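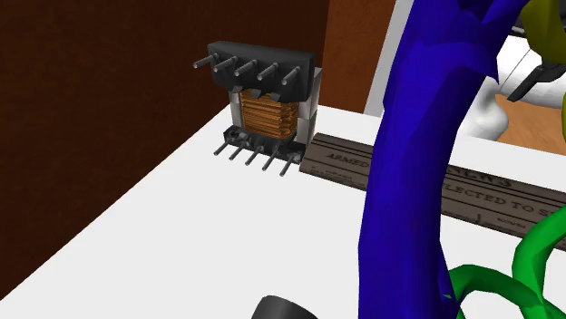
Applying for credit at Wulilix means asking the college to count study or work you have already done towards your new course. If we approve it, you skip the matching units and don't pay for them. You will need to show what you learned and how it lines up with the unit outline, and the more exact you are the faster it goes. A line such as "worked with electrical parts" doesn't give an assessor much. A small transformer like this one, with a copper-coloured winding in the middle and five pins along the top and another five along the bottom, could be written up by saying what you did with it, which drawings you followed and who signed off the work. The same goes for patient notes, lesson plans, ledgers or anything else you have handled.

Before you start

You need an offer letter and a student number. You can't lodge a credit application while your course application is still being looked at, and you don't need to have accepted the offer to begin.

Have these ready:

Your student number
Academic transcripts for any earlier study, finished or not
Unit outlines from the year you did the study
A current CV, if you are claiming for work
Scans of photo ID, front and back

Unit outlines are the part that holds most people up. A transcript shows the name of a unit and your mark, but not what was taught. Ask your old school or college for the outline by unit code and year. Some keep them online, some will want an email to the faculty office, and a few charge for each one. Start asking in December if you plan to begin in first semester, and remember that many offices close over the break.

Step 1. Find the units you want credit for

Open the course page and look at the structure for your starting year. Write down each unit code you think you have covered. Read the learning outcomes in the outline and go past the title. "Introduction to Design" at one college can be a drawing unit and at another it can be mostly materials testing.

You can claim credit for up to half of a bachelor degree. For diplomas the limit is 40 credit points. Final-year projects and placements can't be credited.

Step 2. Work out which kind of credit applies

Block credit is for people who have finished a qualification that we already have an agreement about. If you finished the two-year diploma at Trelusitz you come under this one, and all you need to send is the final transcript.

Specified credit is for single units that match one of ours.

Unspecified credit counts towards your electives where there is no direct match.

Recognition of prior learning covers work, community roles and short courses. It takes longer and needs more paperwork. You may be asked in for a talk with an assessor.

You can ask for more than one kind on the same form.

Step 3. Gather your evidence

For study in the last ten years, transcripts and outlines are enough. Older study can still count, but you will need to show that you have kept using it.

For work, send at least two different types of evidence for each unit. A letter from a manager is one type. It should be on letterhead, give your dates and hours, and describe your duties in terms of the learning outcomes. Photos, reports, drawings and plans made by you are another type. Label every file with the unit code and a few plain words about what it is. Take out client names before you upload.

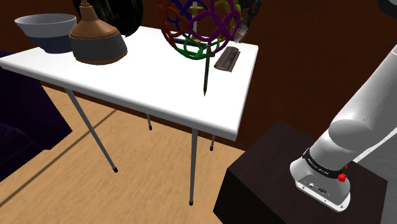

Product design portfolio: wide bowl and a cone-shaped piece on a white table.

If you are sending a portfolio for a design or making unit, keep it under 40 pages as a single PDF. Put one piece of work to a page with a short note underneath, and say which part was yours if it was group work. Assessors would like to see early sketches as well as finished pieces.

Step 4. Fill in the form

Log in to the student portal, choose Admissions, then Credit. The form saves as you go — you can leave it and come back, but it clears after 35 days without a change.

There is one row for each unit. In the left column put our unit code. In the right column put the unit or experience you are matching to it. The comments box is small, so keep your reasons in a separate document and upload that too.

Check the spelling of your name against your ID. If your earlier study is under a different name, attach proof of the change.

Step 5. Submit and wait

You will get an email with a reference number starting with CR. Keep it. Straight matches are usually decided before anything that has to go to a faculty assessor, so you may get part of your result early.

Please don't drop units from your timetable until the result is in writing. If you withdraw and the credit is refused, you may not get your place in the class back.

What it costs

There is no charge for assessing earlier study. Fees for units are set each year, and approved credit comes off your total. For example, a student in the Melnyk stream who is credited with one full-year studio unit takes $3,656 off the cost of the course. Scholarship holders should check first. Some awards need you to stay full time, and credit can take you under the load.

If you disagree with the result

You can ask for a review within 20 working days. Use the same portal page and choose Review. Send new evidence if you have it, or point to the learning outcome you think was missed. A different assessor will look at it.

Getting help

Mireille Saab and Younes Bensaid run the credit desk in Room 39 of the Trallow building. Drop in between 10 am and 3 pm, or book a phone call through the portal. For portfolios in design, ask for Annelore Vogler. Bring your unit outlines with you, printed or on a laptop.

International students should also talk to Hiba Jaber before submitting, as credit can shorten your course and change the end date on your visa paperwork.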